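Teaching by hand: speaker notes
Floarea Avram, Pevbridge makers' evening, June 2025

Slide 1, title
Say hello, check the people at the back can hear. Mention the tea urn is on until the break and that I'm happy to be interrupted, because I get faster and faster if left alone.

Who I am: I do the demonstrations at Skarnia. That means I spend most of my working day doing small household jobs with a gripper in each hand so that a robot can learn from the recordings. My mum tells people I do puppets. Close enough!

Slide 2, three ways to show a robot a job
Keep this quick, they'll have seen some of it on video.

First way: grab the arm and move it yourself. The motors go slack, you drag it through the job, it remembers. Lovely for one arm and a simple move. Horrible for two arms, as you've run out of hands before you've started, and you end up leaning over the thing like you're helping a toddler with a coat.

Second way: remote control. You hold a pair of leader arms, the robot copies you. This is how I learned, on the old Dollex rig. What you record is exactly what the robot did, so there's nothing to translate afterwards. The trouble is it's slow, and you can't feel anything. I once spent 10 minutes trying to get a sock into a drum by remote. (Pause here. People usually laugh. If they don't, carry on.)

Third way: leave the robot out of it and carry its hands around yourself. That's the one I want to talk about tonight.

Slide 3, what it looks like when you're doing it
You hold a gripper in each hand, the same shape of jaw the robot will use, and you get on with the job. The view you record is the view from the head, looking down, so the robot's training is full of people's shoes. I've got very familiar with my colleagues' trainers.

Point out the white cubes with the square black patterns. Those are the markers. The software finds the patterns and works out where each gripper is and which way it's facing, and that's how we turn a person waving two claws about into a path an arm can follow. There's one on each gripper so left and right each get their own track.

Point out the cables on the floor too, and the pallet. I'll come back to both.
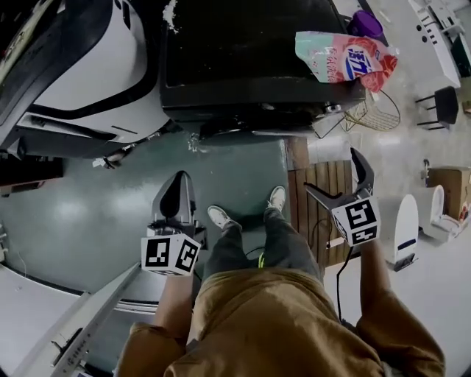 Slide 4, things I got wrong
This is the longest bit, so don't dawdle on slide 2!

Hiding the markers. You reach across yourself, one forearm goes over the other cube, and the track drops out. It feels completely natural while you're doing it, which is the annoying part. I now keep my elbows out a bit, like I'm carrying two full mugs through a crowd.

Going too fast. I was proud of my speed for weeks. Then Tudose (our replay program, I should say what it is, last time somebody thought it was a person) slowed my recordings down so the arm could manage them, and everything that relied on a quick flick fell apart. A bag you toss is a different bag when you lower it.

Cheating with fingers. If something slips, your spare fingers want to help. They mustn't. The robot hasn't got any. Same for nudging a door shut with your knee. I did that in May for a whole afternoon and we binned the lot.

Moving your feet without thinking. Shuffling is fine for me, but the base we train for turns slowly and hates a step. So I plant my feet, do the reach, then move, then reach again. If there's a pallet or a cable near your toes, look before you start the recording. Looking halfway through means your head swings down and the view goes with it.

Slide 5, how many goes does it take?
Somebody always asks, so get in first. For our last job we kept 2,000 recordings. Most of them are short. We do them in sets of 5, then swap something over: different bag, different cup, basket moved to the other side. If you leave everything in the same place the robot learns the place and not the job, and then you shift a box and it reaches for thin air.

Also say: keep the fumbles where you recover. Drop it, pick it up, carry on. I used to delete those out of embarrassment, and the robot was hopeless the first time anything slipped. The ones to throw away are where you stop and wonder what you were doing.

Slide 6, hand-held or remote?
My view, and Skarnia may disagree: start hand-held for the bulk, then do a smaller batch by remote on the real robot to iron out what the arm can't reach. Your wrist bends in ways its wrist won't. You only find out on the robot.

Hand-held is easier on the nerves and harder on the shoulders. I take a break after every 3 sets and shake my arms about.

Slide 7, have a go
Two grippers on the table at the front, not switched on to record, so don't be shy. Try picking up a carrier bag by one handle. Then try it with your elbows out.

Questions. If anyone asks about cost, point them to the Skarnia stand, I just hold the claws.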